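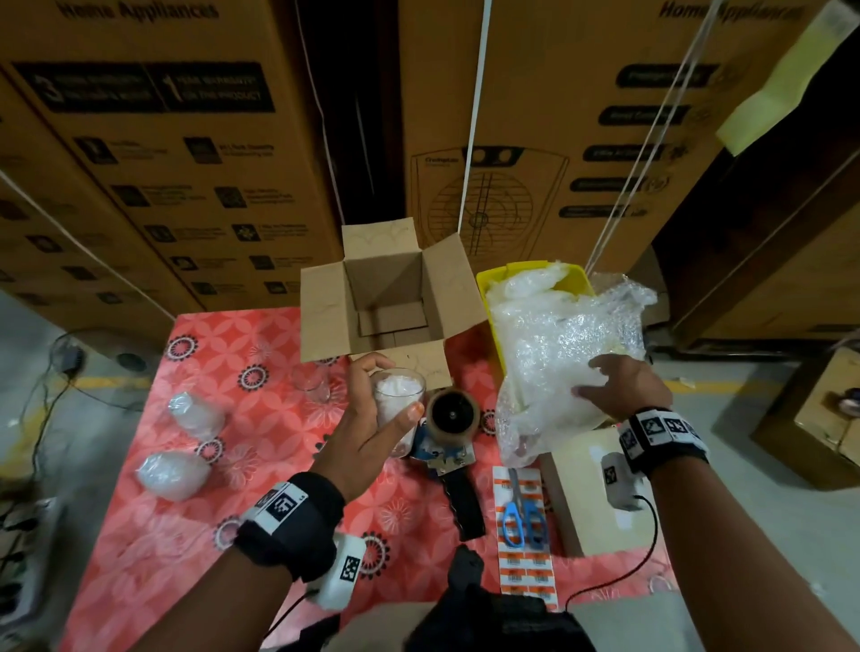
Home Projects Packing cell Support Contact

Search this site Go

Glassware packing: wrist tracking fault, questions and answers

7 min read

This page covers the tracking fault found in the Harkberg packing recordings and the glass breakages that followed on the test cell. It is for sites that record manual packing and for anyone running a policy trained on those recordings. Last revised November 2, 2019.

What went wrong?

The pose of one wrist was wrong for short stretches of some recordings. The software lost sight of the tags on that wrist, carried on from the motion sensor alone, and then failed to correct itself when the tags came back into view. The recorded hand position was left offset from the real one, mostly in height, until the end of the take.

A policy trained on those takes learned to close the gripper too low and to keep pressing after contact. On the cell at Harkberg this broke four glasses during the transfer into the carton. The arm was then stopped and the policy withdrawn.

Was anyone hurt?

No. The arm was behind its guard on each occasion and the glass stayed inside the cell. The breakages were logged as a safety matter all the same, as the protective stop did not trip on any of them. See "Why did the protective stop not trip?" further down.

Which recordings are affected?

Any take made with Bisesard release 14 in which a wrist tag group was hidden for longer than the tracking timeout. The set holds about 2000 takes. Wrapping takes are the worst, followed by takes where a hand goes down into the carton. Takes of sealing and labelling are mostly clean, but they should be put through the checker with the rest.

Why is wrapping the worst case?

The hands close around the item and both wrists roll inward. Tags on the inner side of the band turn away from the camera, and those that remain are seen at a steep angle. Clear film makes it worse. Bubble wrap lying over a tag scatters the light and breaks up the black and white edges that the detector needs. A tag can look readable to a person and still be rejected.
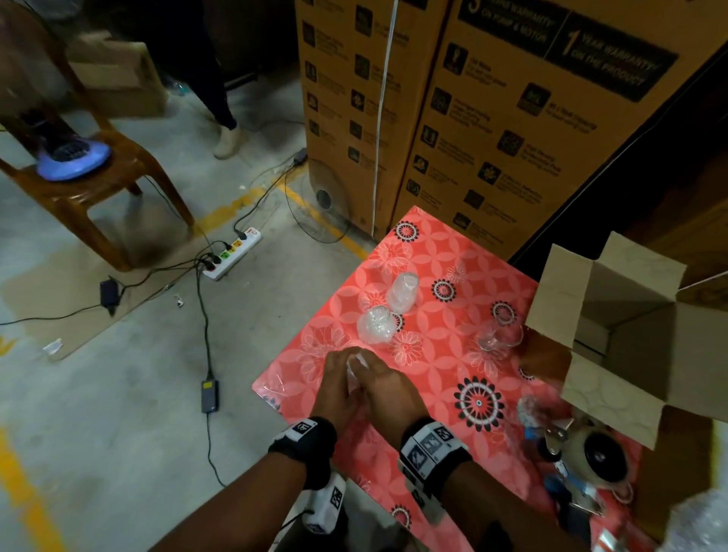
The detector also needs a minimum number of pixels across each tag. At normal table height this is met with some margin, but an operator who leans back from the work can use that margin up.

Did the patterned tablecloth cause false detections?

It was checked first, given the number of dark round motifs on it. No false tag reading was traced to the cloth. The detector looks for square outlines with a valid code inside, and round motifs do not pass the first test. Printed icons on appliance cartons in the background do pass the first test now and then, but they fail the code check.

A plain cloth would shorten processing a little. It would not have prevented the fault.

Why was the fault not noticed while recording?

The live view draws the hand position over the camera picture, and the error was mainly along the line of sight. Drawn flat, the marker still sat on the wrist. The offset only shows when the take is replayed from the side, and side replay was not part of the daily check.

The status light was no help. It reports that the sensor module is connected and sending data, which it was.

Why did the protective stop not trip?

The Grirkov gripper was set up for boxed goods, with a force limit well above what a thin drinking glass will bear. The glass gave way before the limit was reached. This was a set-up error at our end and has nothing to do with tracking. Good tracking data would have hidden it for longer.

The limit is now set per item class. If no class is loaded, the gripper will not close.

Is a cushioned item safe at the old limit?

No. Wrapped glasses broke as well as bare ones. The wrap spreads the load to some extent, but it also slows the rise in measured force, so the controller keeps closing. Use the glass class for both.

Do the wrist sensors or bands need replacing?

Only if they are damaged. The modules were bench tested by Cordier and their drift was within the stated range. Check each band as follows before a session:

1. The tags lie flat, with no lifted corners and no tape over the printed face.
2. The band does not turn on the wrist when pulled lightly.
3. The sensor cable has enough slack to reach the far side of the table and does not cross the open carton.

A snagged cable can turn the band, which gives a similar offset by a different route. The checker reports this separately as "band slip".

What should operators do differently?

Work at normal speed. After wrapping each item, and after each reach into the carton, bring both wrists back over the table with the tags facing up. Keep wrap off the bands. If wrap catches on a band, finish the item, remove the wrap and start a new take. 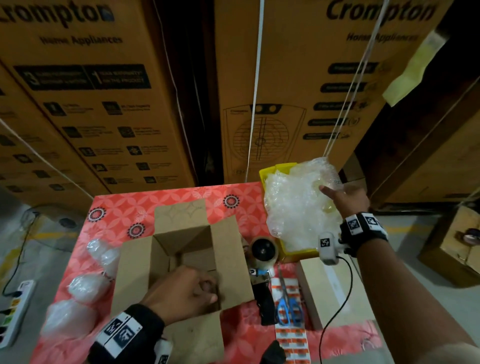
Carton and crate reach: left hand inside the carton, right hand raised towards the bubble wrap.

Can affected takes be repaired?

Some can. If the tags were seen cleanly on both sides of the gap, the checker can rebuild the path between. If they were never recovered before the end of the take, the take is marked as rejected and must stay out of training. Do not trim it by hand.

What changed in the software?

After a gap, the software now discards the carried-over position and starts again from the tags. It needs four clean detections in a row before it does so – fewer than that and the wrist is flagged as untracked. Untracked stretches show in the timeline as a grey bar.

When can the cell run glass again?

When the retrained policy has passed the dry run with plastic cups and the force limits have been signed off by Séverine Lebrun. Boxed goods may run in the meantime under the older policy, which was trained before the faulty release.

How do I report a suspected case?

Send the take number, the software release and the checker output through the support form. Keep the raw files. If an item has broken, leave the gripper as it stopped, isolate the arm and note the loaded item class before clearing the glass.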